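Solar Extras | Hot Water | Diverters & Timers

Jullura Solar Hot Water Diverter

If you have solar panels on the roof and a hot water tank with an immersion heater, there is a fair chance that every sunny afternoon you give away electricity to the grid for pennies, then buy it back in the evening at full price to run a bath. The Jullura is a small grey box that finds this arrangement as annoying as you do.

It watches how much power is leaving your house. When some is, it sends that power to the immersion heater. When a cloud turns up or somebody puts the kettle on, it backs off. There is no subscription. It does not play music.

Made by Bataineh in Prondbridge, and sold by us in Fetthorpe with the fitting kit in the same box.

What it does all day

A plain timer switches your immersion heater fully on or fully off. That's fine if you can predict British weather at one o'clock on a Thursday three weeks ahead, and if you can, please get in touch, we have other questions. The Jullura turns the heater up and down to match what's spare. If the panels are making a little more than the house is using, the heater gets a little. If it's blazing outside and the family is at the seaside, the heater gets the lot, up to its full 3 kW.

Most people notice two things. The tank is warm at teatime between spring and autumn without the boiler having been asked, and the export figure on the bill goes down. The second one alarms people every year. It is meant to go down. You're using the stuff.

Once the tank reaches the temperature set on its own thermostat, the heater stops drawing power and anything left over goes to the grid as before. The Jullura does not override the thermostat and can't be talked into it.

What you need before you order

Solar panels of any make, connected to the house supply.

A hot water tank with a working immersion heater of 3 kW or less. If you have a combi boiler, you have no tank, and the Jullura would be an expensive doorstop. We get a return for this reason most months, so do please open the airing cupboard and look.

A thermostat on the immersion heater, of the plain mechanical sort. Heaters with electronic controls of their own tend to sulk when the power goes up and down. If yours has a screen, ring us first.

A qualified electrician for a short visit. It is wired in permanently and we won't sell it to you with a nod and a wink about doing it yourself on a Sunday.

If you have a home battery, the two will get on, but you need to decide which goes first. The setting is called Priority in the menu. Out of the box the battery is fed first and the tank gets what's left.

What's in the box

Jullura main unit, grey, wall-mounted
Clip-on sensor for the incoming supply cable
Wireless sender for the sensor, batteries included
Four screws and four wall plugs (the wall plugs are quite good)
Fitting guide for the electrician
User guide for everyone else, printed, in type large enough to read in a cupboard

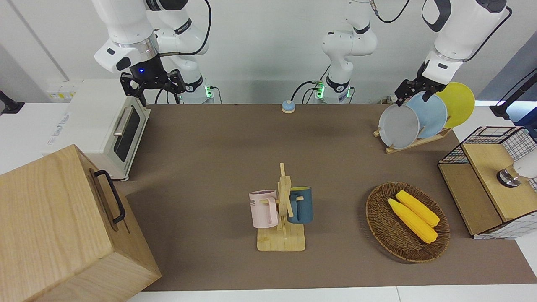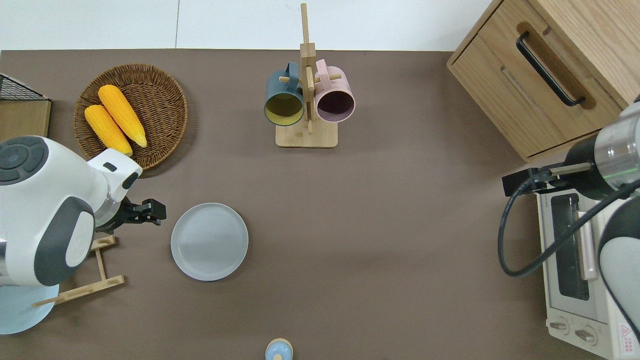
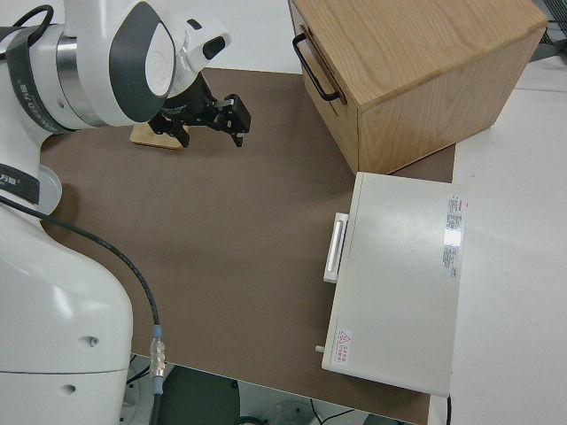

Fitting and where to put it

The main unit goes on the wall near the tank, between the immersion switch and the heater. It needs 100 mm of clear space above and below to keep cool. Towels piled on top of it count as not clear. We mention towels in particular, having seen inside a number of airing cupboards.

The sensor clips round the supply cable at the meter end, and talks to the main unit by radio. In an ordinary house the signal manages perfectly well. In an old stone farmhouse with walls as thick as a sofa, it may not, and there's a wired version of the sensor for the same price. Choose it from the drop-down when ordering. You can swap later, but you'll be paying the postage.

The arrow on the sensor must point towards the house. If it points the other way the unit will heat your water at night, with great enthusiasm, from the grid. The Jullura now checks for this on first start and puts up a message saying SENSOR BACKWARDS? in capitals, after some early customers had rather warm winters.

Using it

The front has a two-line screen and three buttons. The screen shows what's going to the tank at this moment and the total since midnight. Press the left button for the week and again for the year. The middle button is Boost, for days when the sun hasn't bothered: one press gives an hour of ordinary immersion heating, two presses give two hours. After that it cancels itself, and this alone may pay for the box in any household with teenagers.

The right button is the menu. Most owners visit it once.

There is no app. We are asked for one often and politely. Bataineh say they've thought about it and would sooner spend the time on the box, and their box does have the advantage that it will still work when everybody's phone has been replaced twice. If you want your figures on a computer, there's a small socket underneath for a lead, sold separately, which gives you a plain list you can open in any spreadsheet.

Will it save me money?

It depends, and we'd be wary of any page that gives you a firm number. It depends on the size of your panels, how much you're paid for what you export, what you heat your water with now, and how many baths go on. Somebody at home all day with the washing machine running has less to spare than somebody out at work. If you heat water with oil, bottled gas or plain electricity, the sums usually look good. On mains gas they look slower. If your export rate is generous and your gas is cheap, you may do better leaving things alone, and we will say so if you ring with both bills to hand.

Our own one is on the tank above the Fetthorpe shop. From April onwards it does nearly all the hot water for a staff kitchen and one shower that the cyclists use. By late October it's mostly a decoration with a light on it.

Winter

Short days, low sun, and the house using everything the panels make. Expect little. The Jullura will pick up the odd bright hour and otherwise sit quietly. Keep your boiler timings as they are, or use the weekly hygiene setting, which gives the tank a proper hot run if it hasn't had one lately. It's on from the factory. Leave it on.

The numbers

Largest heater load: 3 kW
Standby use: under 3 W
Weight of main unit: around 500 g without the screws
Height of screen text: 11 mm, so you can leave your glasses downstairs
Guarantee: 3 years, parts and repair, at the Prondbridge works
Not suitable for: underfloor heating, storage heaters, pumps, hot tubs, or anything else with a motor in it

The hot tub line was added by request of the repair bench.

Delivery and returns

In stock at Fetthorpe unless the button above has gone grey. Orders placed over the holiday go out when the carrier is back at work, and the shop counter is shut on 26/12/2020. Unused units can come back within a month in their own box. Once it has been wired in it's covered by the guarantee instead, so keep the electrician's paperwork with the receipt.

Old diverters of any make can be handed in at the counter for recycling. Please take them off the wall first.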